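スキュスタ社製 手動式果実裏ごし器「トリステル」使用評価

調理器具評価室 2021年10月2日

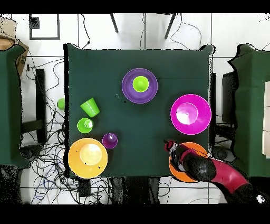

種の多い果実を少量だけ裏ごしする場合、従来の網と木べらで足りるのではないか、との意見が評価の開始前に読者から寄せられた。同じ読者は、部品の多い器具は洗浄の手間が増え、結局は棚の奥にしまわれることになるとも指摘している。当室ではこの指摘を踏まえ、裏ごしの仕上がりに加えて、組み立てから片付けまでの負担を評価の対象とした。

「トリステル」は、本体、受け皿、回転羽根及び交換式の目皿2枚からなる手動式の裏ごし器である。目皿は細目と粗目の2種で、いずれも標準で付属する。当室の購入価格は税込3885円であった。比較には、ペンドネス社の平型裏ごし網(購入価格2237円)を用いた。両製品とも一般の小売店で購入しており、製造元からの提供は受けていない。

試用は5月から開始し、いちご、ラズベリー、あんず及び加熱したりんごを対象とした。1回の分量は原則として200グラムとし、家庭でソースやジャムを少量仕込む場面を想定した。

いちごについては、細目の目皿を使用した場合に良好な結果が得られた。羽根の回転は軽く、果肉が目皿の縁にたまることも少ない。種は完全には除去されず、小粒のものが一部通過するが、ヨーグルトに添えるソースとしては支障のない程度である。ペンドネス社の網では種の残りがさらに少なかったものの、へらで押す力を要し、作業時間も長くなった。

ラズベリーでは両者の差が縮まる。細目の目皿は目詰まりを起こしやすく、途中で羽根を数回逆に回して種を浮かせる必要があった。取扱説明書にもこの操作は記載されているが、図が小さく、初めて使用する者には分かりにくい。シロップ用に滑らかな液を得たい場合は、本品を通した後、改めて目の細かい網でこすことを勧める。

あんずは、皮付きのまま軽く煮たものを粗目で処理した。皮はほぼ目皿の上に残り、取り除く作業も容易であった。熟度の低い果実では羽根が空回りすることがあり、加熱が不足していると判断される。りんごについても同様で、十分に柔らかくなるまで煮てから投入することが前提となる。生のりんごには適さない。

ハンドルは握りが太く、手の小さい者にもおおむね好評であった。一方、本体底部の滑り止めは効きが弱く、平滑な調理台では片手で強く押さえなければならない。ぬれた布巾を下に敷くと安定するが、この価格帯の製品としては改善を求めたい点である。受け皿の注ぎ口は液垂れが少なく、瓶への移し替えは円滑に行えた。

洗浄については、使用直後であれば流水と柔らかいブラシで果肉を落とすことができた。羽根の軸には細い溝があり、乾いた果肉が入り込むと除去に時間がかかる。分解と再組み立てに工具は不要である。ただし、目皿の表裏を誤って装着しても羽根が回ってしまうため、刻印の向きを確認されたい。赤い果実を繰り返し使用した後、受け皿の内側に薄い着色が認められたが、においの残りはなかった。

なお、別売の極細目皿がサイエグ商会から販売されている。当室では未入手のため、本評価には含めていない。

総合評価は「条件付き推奨」とする。旬の果実を繰り返し裏ごしし、ソースやピュレを常備する家庭であれば、網との価格差に見合う省力化が見込まれる。年に数回の使用にとどまる場合、又は種を完全に取り除くことを重視する場合には、平型の網を選択するのが妥当である。収納時は受け皿の中に目皿と羽根を収めることができるが、ハンドルは外側に残るため、購入前に棚の奥行きを確認しておくことが望ましい。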